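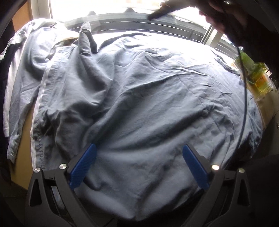 Folding by Hand: Sorting and Folding Donated Clothes at Ditwood
Project report, Textiles and Home Skills
Halyna Chornovol
Saturday, October 11, 2025

1. Purpose

The clothing shelf at Ditwood takes in thin woven shirts and tops all year. They arrive in bags and come out creased, and most of them slide off the pile when someone pulls one from the middle. I wanted to find a way of folding that a new helper could learn in one visit and that would keep the pile standing.

2. Materials

I used 78 garments from the April collection. I left out knitwear and anything with a lining. That took out more than I expected, and 43 garments remained for folding. All the work was done on a table by the window. Daylight shows creases well, but on a bright morning pale cloth is hard to read and I sometimes lost track of where a hem ended.

3. Method

I compared two folds. The first was the ordinary one: lay the garment face down, bring in the sides, fold up from the bottom. The second I called the hem fold. You find the longest stitched hem first, pull it straight along the edge of the table, and work away from it.

Before either fold the garment has to be spread out. This was the slowest step. Thin cloth bunches up at one end while you flatten the other, and a ridge pushed away with the palm tends to come back somewhere else. Lifting the cloth by two corners and laying it down again worked better than smoothing. Large garments hung over the side of the table, and the hanging part pulled the rest out of line.

4. Results

The hem fold gave straighter edges on large garments. On small ones I saw no difference. Seams that had puckered in washing stayed puckered with both folds - pressing would be needed, and we had no iron there.

Piles made with the hem fold were still standing at my next visit. One pile made with the ordinary fold had slipped, but it was also at the front of the shelf where people reach in, so I would not put much weight on that.

5. Problems

I did not time the folds properly. I began with a kitchen timer and kept forgetting to stop it. I also did all the folding myself, and by the end I was simply better at it than when I started.

6. Next steps

Ask two other students to try both folds on the same garments. Use a longer table, or clear the second one. Keep the next garments in the bag until the first is folded, as spare ones laid at the end of the table get in the way.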